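Category: Course Materials / State and Local Elections

Unit 4: Open Seats, or What Happens When the Incumbent Goes Home

Read this before the seminar. The reading packet covers the same ground at greater length and with more footnotes, which some of you will regard as a selling point.

An open seat is a race with no incumbent on the ballot. Incumbents leave for a better office, for the private sector, or to spend more time with a family that may not have been consulted. Whatever the motive, the announcement sets off a scramble that was usually under way before the announcement.

Why it matters

Incumbents start with name recognition, a donor list and a staff who answer the phone. Take those away and potential candidates who sat out three cycles discover a calling to public service. Expect a crowded primary, then a closer general election – though in a lopsided district the primary is the election, and November is paperwork.

Our running case: Dotby County

Dotby and Skov are the made-to-measure counties we use all term. In Dotby, a state house member steps down after four terms. Seven people file. The nominee wins the primary by 94 votes out of 3080 cast, with well under a third of the total. Ask yourselves what sort of mandate that is. The nominee will call it a clear one.

Now compare Skov, which holds a runoff when no one reaches a majority. Same field, same split in the first round, but the top two meet again in June. Turnout drops to 1001. The winner has a majority, of a much smaller room.

Terms to know

Plurality: more votes than anyone else. It need not be many.
Runoff: a second vote between the leading candidates, held when most voters have stopped paying attention.
Coattails: help a candidate gets from a popular name higher on the ticket. Often claimed afterward by the coat.
Strategic retirement: leaving before the voters can suggest it.

For the seminar

Bring one page on whether Dotby should adopt Skov's runoff. Pick a side. "There are good points on both sides" is a sentence, and I have already read it. Pages are due by 4 p.m. in September and by 3 p.m. once the clocks change.
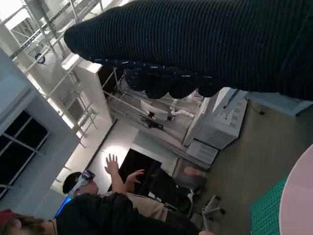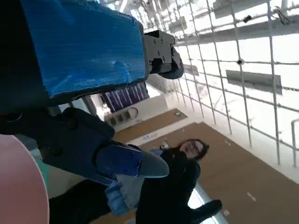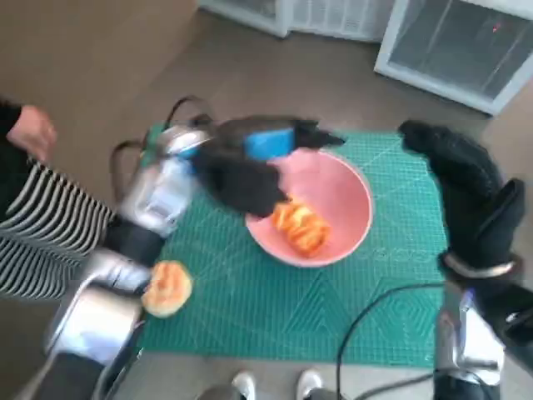 Pink bowl and bread roll shape on a green cutting mat.

Unit 5 covers redistricting. Bring a pencil with an eraser.

Contact the course office | Back to top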